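Sourdough Starter FAQ
Last updated: Oct 22, 2019

How much starter should I keep?
A small jar is enough for home baking. Feed it equal weights of flour and water.

Can I bake with it straight from the fridge?
It will raise dough, but slowly. For a predictable result, feed it and leave it on the counter for 12 hours first.
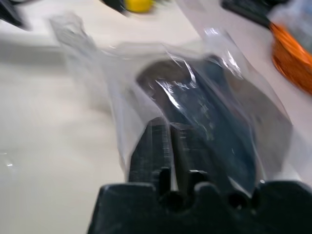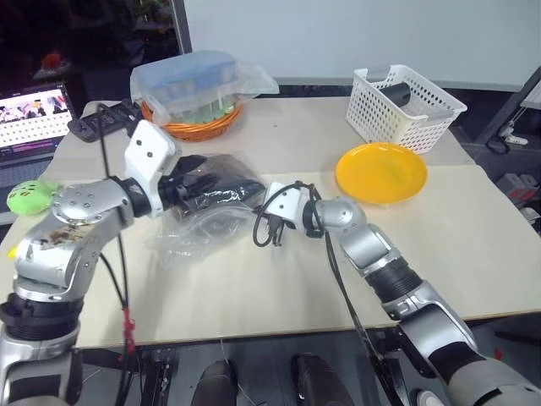
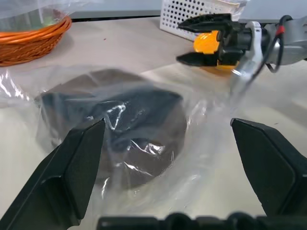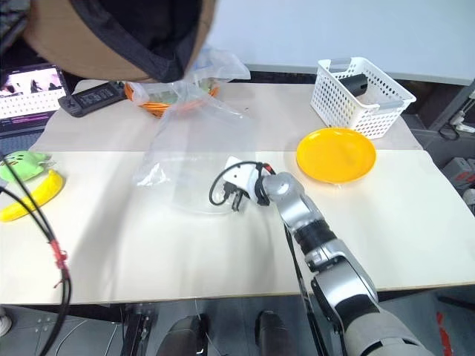

What about grey liquid on top?
This is hooch – mostly water and alcohol. Stir it in for a sourer flavour or pour it off. Pink or orange streaks mean the starter must be thrown out.

How often do I feed a refrigerated starter?
Every seven days. Oona Lahtinen's rye starter has gone longer, but recovery takes several feedings.

Does the flour matter?
Wholemeal ferments faster than white. The Vasterdale loaf uses 800 g of white bread flour – if substituting wholemeal, add a little more water.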